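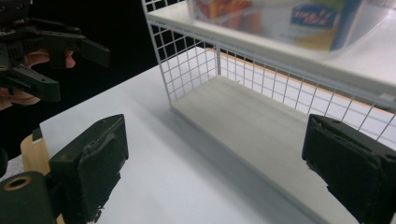

Replacing the fingertip pads on the Werura hand-held gripper

The Werura ships with foam pads already fitted to both fingertips. They are a wear part. Once the foam starts to fray along an edge, plan on changing it, and change both sides together so the grip stays even. A spare set comes in the box, and more can be ordered from Pladthorpe as part number 264.

You will need a small screwdriver, a plastic scraper, rubbing alcohol and a lint-free cloth.

1. Open the gripper fully and lay it on its side on a clean table.

2. Lift one corner of the old pad with the scraper and peel slowly. Ragged foam tends to tear, so work in from the long edge.

3. Wipe the bare face with alcohol and let it dry for five minutes. Any glue left behind will show up later as a bump under the new pad.

4. Peel the backing from the new pad, line it up with the bottom of the block and press for 30 seconds. Repeat on the other finger.

5. Check the fingertip screws. Snug is enough.

6. Close the fingers by hand. The pads should meet flat.

Leave the tool alone overnight before lifting anything heavy.

For a first test, use a wire shelf with a boxed food item on it. Pick the box up, set it down on the lower level, and do this ten times. If you record with two grippers, run the test on each one.

Pads that slide after a day were usually put on over old glue. Start again from step 3 with a fresh pair.

Questions about fit go to Anneliese Brinkmann at Pladthorpe, extension 314.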